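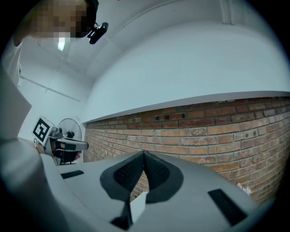
Why Your Thumb Matters

A human hand has 27 bones. Eight are in the wrist, five are in the palm, and 14 are in the fingers and thumb. Each finger has three bones. The thumb has two.

The thumb is set lower on the hand than the fingers, and it points in a different direction. The joint at its base is shaped like two saddles fitted together. This shape lets the thumb swing across the palm and touch the tip of each finger. Scientists call this movement opposition.

Where the muscles are

The fingers have almost no muscle inside them. Most of the muscles that bend them are in the forearm. They pull on long cords called tendons, which run through the wrist and attach to the finger bones. Put one hand around your forearm and wiggle the fingers of the other hand. The movement under the skin is muscle.

The thumb has several muscles of its own. They form the thick pad at the bottom of the thumb.

Two kinds of grip

A power grip wraps the fingers around an object and presses it against the palm. It is used for a hammer or a rope.

A precision grip holds an object between the thumb and the fingertips. It is used for a pencil or a needle. The force is smaller and the control is finer.

Skin and friction

Fingertip skin is covered in small ridges. It also has many nerve endings that sense pressure and sliding. When a glass begins to slip, the nerves send a signal and the hand squeezes harder. This takes less than one second.

Try it

You need a coin, a shirt with buttons, and a partner with a watch.

1. Pick up the coin from a table. Fasten three buttons. Write down the time.
2. Hold your thumb flat against your palm and do both jobs again using only your fingers.
3. Compare the two times.

Words to know

Joint: a place where two bones meet.
Tendon: a strong cord that joins muscle to bone.
Opposition: moving the thumb to face the fingers.

Text by Feven Hailu. Checked by Nadine Akl.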